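Acta de la reunión del club de informática y videojuego Sukumine
Lunes, 17 de septiembre de 2018
Lugar: local del club, sala grande

Se abre la sesión con la sala llena, cosa que da gusto después del verano. Se aprueba el acta de mayo sin cambios.

1. Monitor nuevo para la sala

Llegó por fin el Dundisen de segunda mano que se aprobó en mayo y ya está montado en el puesto del fondo. ¡Qué maravilla de panel! Varios socios lo probaron el fin de semana y coinciden en que el salto respecto al anterior se nota desde el primer minuto, sobre todo en juegos de carreras y al mover ventanas por el escritorio. Costó 223 euros con el cable incluido, y el vendedor nos deja 14 días para devolverlo si aparece algún píxel muerto. De momento, ninguno.

Queda pendiente el brazo articulado. El que tenemos cede con el peso y la pantalla acaba mirando al teclado - simpático, pero incómodo.

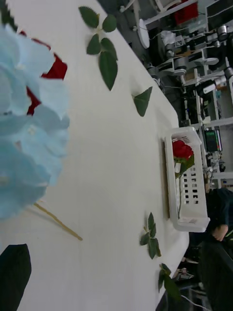 Se acuerda comprar un brazo más robusto, con anclaje de mesa y paso de cables, y dejar el viejo para el monitor pequeño de la entrada, que pesa bastante menos.

2. Teclados mecánicos

Se presentan los dos modelos que estaban en estudio, el Stitanik y el Jaber. El Stitanik tiene una pulsación preciosa, profunda, con un tacto que invita a escribir aunque no haya nada que escribir, y además permite cambiar los interruptores sin soldador. El Jaber es más silencioso y ocupa menos, ya que prescinde del bloque numérico. Hubo debate largo y muy animado (media sala quería llevarse uno a casa esa misma noche).

Se vota y sale elegido el Stitanik para los puestos de juego. Se comprarán 2 unidades ahora y se revisará en la próxima reunión si conviene ampliar. La distribución será la española, con eñe, que la otra vez se nos pasó.

3. Taller de montaje de equipos

El taller de otoño vuelve con ganas. La idea es montar un ordenador completo desde la caja vacía, instalar el sistema y terminar con una partida en red para estrenarlo. Se propone dedicar más rato a la pasta térmica y a la gestión de cables, que fue lo que más gustó la vez anterior.

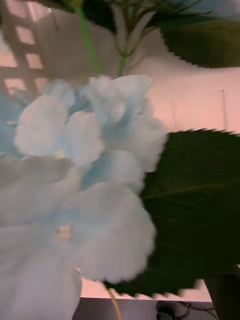

Una socia pidió que el taller incluyera también portátiles, aunque fuera solo para limpiar ventiladores y ampliar memoria, porque es lo que la mayoría tiene en casa y casi nadie se atreve a abrir. La propuesta se recibió con entusiasmo y se aprueba por unanimidad: habrá una sesión aparte, y cada cual traerá su equipo con la copia de seguridad ya hecha.

4. Ruegos y preguntas

Se pide cambiar la contraseña de la wifi de invitados y etiquetar los cargadores del cajón. También se recuerda que los mandos prestados se devuelven con la batería cargada.

Se levanta la sesión y seguimos un rato probando el monitor.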